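Stirkerholm School Parent Council
Minutes of the evening meeting, held in the library
Posted 24 December 2020

Sorry these are going up so late, everybody! I took the notes by hand, my youngest used the back of page two for a drawing of a horse, and I've been piecing it together since. If I got your point wrong, write to me and I'll fix it before the next meeting.

Opening

We started a little behind because half of us went to the old gym door, which is locked now (please use the side entrance by the bike racks from here on). The principal was away at the district office, so the deputy principal sat in and answered what she could. Apologies came from the fifth grade parents, who had their own thing going on that night.

The last minutes were approved with one change. I had written that the lunch period was being cut, and what was said was that it's being moved. Two very different things, and I heard about it in the parking lot!

Late buses

This took up most of the evening, as I'm sure you can guess. Since September the afternoon bus on the north route has been late so often that some of the kids have stopped bothering to run for it. One mother read out her own log, and it had 22 late arrivals on it. The worst was over an hour, and the office didn't call or text anyone.

The deputy said the contract is with Prement and the school doesn't hold it, the district does. She has written to the district and got a polite letter back. There was some grumbling at that, and I'll admit a good part of it was mine. I said a polite letter doesn't get a seven-year-old home before dark.

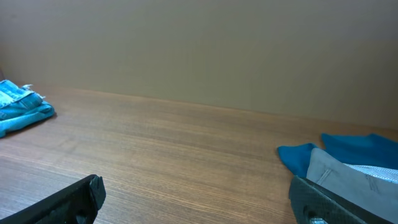

After we'd all calmed down a bit, we agreed on what to ask for. We want a text to parents whenever the bus is more than ten minutes behind, and we want an adult to stay at the stop on the school side until the last child is on board. The deputy said the second one she can do herself, starting the first day back, and she'll make up a rota with the teachers who are willing. The first one has to go through the district. I'm drafting the letter and will pass it around for signatures – please don't all rewrite it, or we'll be here until spring.

Phones in class

The new rule is that phones go in the locker in the morning and come out at the last bell. Most parents at the meeting were for it. A couple were worried about kids who walk home alone and need to call, and the deputy explained that they get the phone back before they leave the building, so that settled that pretty fast.

What didn't get settled is what happens when a teacher takes a phone away. One father said his son's was kept for 5 days, over a weekend, and he only found out when he called it and it rang in the office. The deputy agreed that was too long. She'll bring a written version of the rule to the next meeting with a limit in it, and a line saying parents get told the same day. Good!

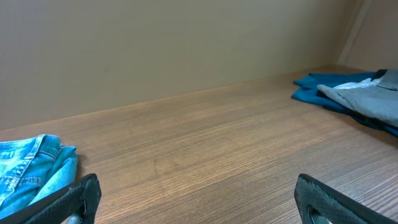

Money and the reading room

We have 3,000 in the account, after the fall fair and before the bill for the tent. I was so pleased with that number that I read it out twice. The bake table did better than the raffle again, so maybe it's time to let the raffle go? Opinions were mixed and we left it for now.

The reading room needs new shelves and a carpet that isn't older than the teachers. We had two quotes to look at. Hoshino came in lower but can't start until the summer break. Asasar can do it over a long weekend and wants half the money up front, and a few people didn't care for that. We voted to wait for summer and go with Hoshino, all in favor except two. The old shelves will be offered to families first, so let the office know if you'd like one (bring your own truck).

Anything else

The third grade hallway is freezing in the mornings. The deputy knows, the boiler man has been, and he's coming again.

There was a request for the winter concert to start at six instead of five, for parents coming straight from work. Everyone liked it and the music teacher will be asked.

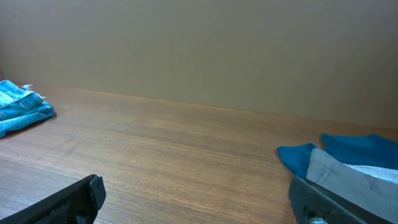
Kornél Vida

I'll be taking notes again next time unless somebody would like a turn, and I mean that, the notebook is yours. If you want something on the agenda, drop a note in the parent council box outside the office or catch me at pickup. We're back in the library, same time, and the date goes out with the first newsletter of the new term.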